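October 23, 2018

Balcony drying, continued. I know I said last entry would be the end of the blanket business until November, but the weather has been kind and I couldn't bear to leave the big pink and maroon one folded up in the back room for another month, so out it went this morning on the metal rack. Afshin Vahidi (who has far more patience with heavy textiles than I do) reminded me to hang it over the top bar a little off center and then work the rest down by hand, and he was right, it sits much better that way than it did in our first go.

It's catalog number 634 in the Liltholm household set, for anyone looking it up later. I'm so fond of this one! The maroon panels with the cream flowers get all the compliments, but my favorite bit is the dark brown medallion with the white petals, which I always end up looking at when I'm supposed to be writing.

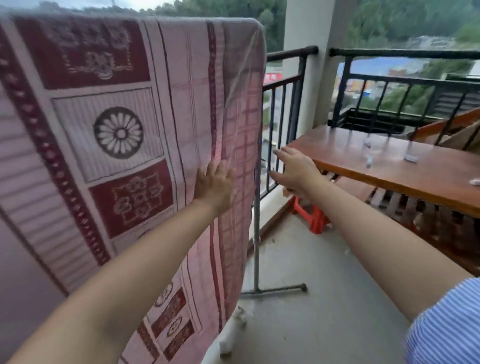

The thing I keep relearning is to go slowly with flat palms and no tugging. If you pull at the hem, the weight does the rest and you get one long side and one short one, and then you're starting over with tired arms. I press near the middle with one hand and smooth toward the far edge with the other, then stop and have a look from a few steps back. The plaid part is handy for this, as the thin lines show you right away when things are hanging crooked.

Plan is 12 hours out in all, split over however many days it takes, and in before the evening damp each time. Readings go in the Berell binder, page 173, and please use pencil (Afshin, I mean you, with love).

Still to do: sweep the balcony floor, it's a bit dusty and the hem hangs low. Ask Vandbridge whether the 4 wide storage boxes are coming or if we should make do with the old ones. The Najafi quilt goes up next, once the rack is free, and I'd like a second pair of hands for that one.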